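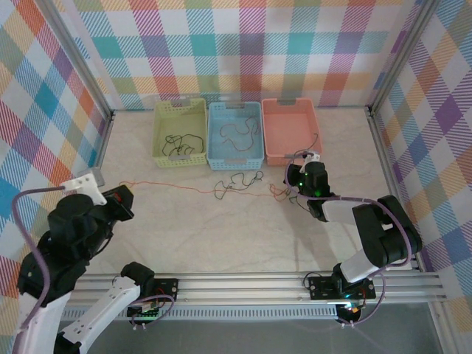
Figure 3. Work surface with three plastic baskets near the back wall.

4.2 Shift length and late-period goals against

The sample covers 173 games played by four teams in a regional amateur ice hockey league: Clilville, Lelbridge, Pawłowska and Zorkosley. Shift times were taken from the bench log and checked against the game clock. Shifts interrupted by a penalty or an injury stoppage were removed, as were all shifts in overtime. Goals scored into an empty net were also left out of the count.

For each skater, a shift was coded as long if it lasted more than one and a half times that skater's own median for the season. A fixed cutoff in seconds was tested first and dropped. It placed almost every defenseman on the two smaller rosters in the long group, and the resulting variable mostly measured roster size. 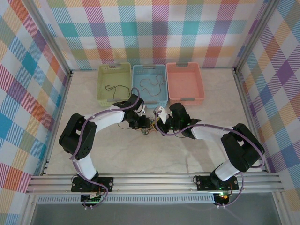 Figure 4. Two robotic arms mounted on a rail, with three baskets along the back.

A total of 385 goals against met the criteria. Long shifts were more common in the second period, when the benches are farther from the defensive zone and a tired line has trouble changing. The effect was clearest for Lelbridge, which dressed the fewest skaters. Zorkosley showed no difference between periods.

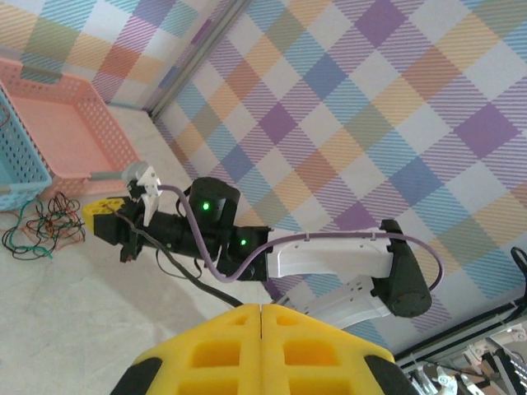 The model was then run again with score difference added as a control. Teams trailing by two or more goals tended to keep their first line on the ice, and part of the third-period effect disappeared once this was included. The second-period effect did not change in sign and changed little in size. Goaltender identity was entered as a random term. Removing goaltenders who had faced fewer than 30 shots left the estimates within their original intervals.

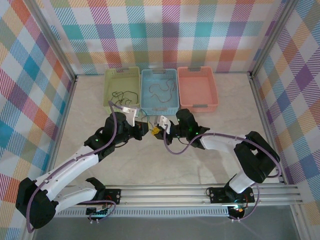 Igor Wróbel, commenting on a draft of this section, wrote that the bench log records when a skater steps over the boards and so misses the time spent waiting at the gate, and that the median for Pawłowska is probably too high as a result. We kept the logged values. Correcting them would require video of every change, and usable video exists only for the home games at Clilville.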